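Subject: Re: [cell-users] Tool drifts to one side after remount, Vavik arm on perforated table
List: cell-users
Message 4 in thread

Hello all,

thank you for the answers to my first message. I was away from the lab for most of September, so I reply to everything in one mail. I quote the longest answer and put my remarks under each part.

> You write that the tool comes down beside the taught point and that the
> error gets bigger the farther you go from the base. To me this sounds
> like rotation, not offset. Did you take the base plate off when you
> changed the table top? If yes, I would not trust any of the old frames.

Yes, we took it off. The old top had a bad corner and we wanted the maple board in its place, so the plate had to move one row of holes back. I put it again with the same four screws and I believed that the holes of the table would give me the same angle as before. They do not. The clearance in the plate is larger than I thought, and you can turn it by hand a little before the screws bite.

What I did now: I loosened all four screws, pushed the plate against two dowel pins in the table holes, and tightened crosswise in two rounds. The pins stay in the drawer of the cell with a label, so the next person can do the same. After this the rotation was gone. A smaller error stayed, see the next point.

> Second thing, check the collar. On the Vavik the tool collar can be
> closed with the tab in the wrong place and it still feels tight. We lost
> a whole afternoon with this.

We lost more than one afternoon! The collar was closed with the tab one position too far. With the wrong position the tool sits at a small angle, and you see it only when you lower it slowly on a flat surface. I have now a paint mark on the inner side, and our start sheet has a line for it.

> What do you use for teaching the board plane? If it is three points in
> the corners, wood will cheat you. Ours goes up in the middle when the
> heating starts.

It was three points, near the corners. Now I use 16 points in a grid and the Jundness controller makes the plane from them. The script is the one from the Ninh package, only with the speed lowered. I measured the board with a straight edge before, and it was better than I was afraid of, but the planks are joined edge to edge and at one joint there is a small step that I can feel with the nail. I do not want to sand it while it is screwed on the table, the dust would go in all the holes.

One advice for people who also have a wooden top: do not tighten the board screws fully. I did this the first time and the board had a tension in it. Now they are only firm.

> Last: how often do you grease the wrist? The manual says every 2000
> hours but I think this is for a clean room and not for people like us.

I looked in the counter and we are at 117 hours after the last service, so for us this is not the reason. But I agree with you about the manual. We wipe the joint each month and look if there is something dark on the cloth.

Now the part where I still need help. For the check after every remount I put the plastic shape blocks together in one tight group, so that the arm must come down close to them without touching. I like this better than a single block in the middle of the board, for the reason that a small error shows at once against the neighbor piece. The order of the blocks is not important, but I try to have the high and the low ones mixed.
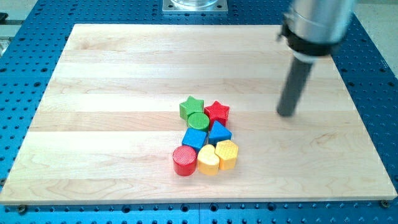
When I run the approach at low speed the tool stops where it should. When I run it at normal speed it makes a small swing to the side before it is quiet, and with a group so tight I do not feel comfortable to let it run alone. I changed the deceleration value in the Flivau config from the default to half, and the swing became less but did not go away. The load value for the tool is from the data sheet. I did not weigh the tool myself, and maybe this is my mistake, the collar is also some weight and I do not know if the sheet includes it.

My questions:

Does somebody have a measured weight for the tool together with the collar? Please say if it was with the cable or without.

Is it correct that the Jundness controller reads the load value only at startup? I changed it one time during running and saw no difference, but I did not restart after.

And does anybody use a waiting time above the point before going down? I could add it, but it makes the cycle long and I would like first to find the cause.

I can send the start sheet and the grid script to anybody who wants them, write to me off list. The sheet is one page, and I must still correct the part with the dowel pins.

Best regards from the small lab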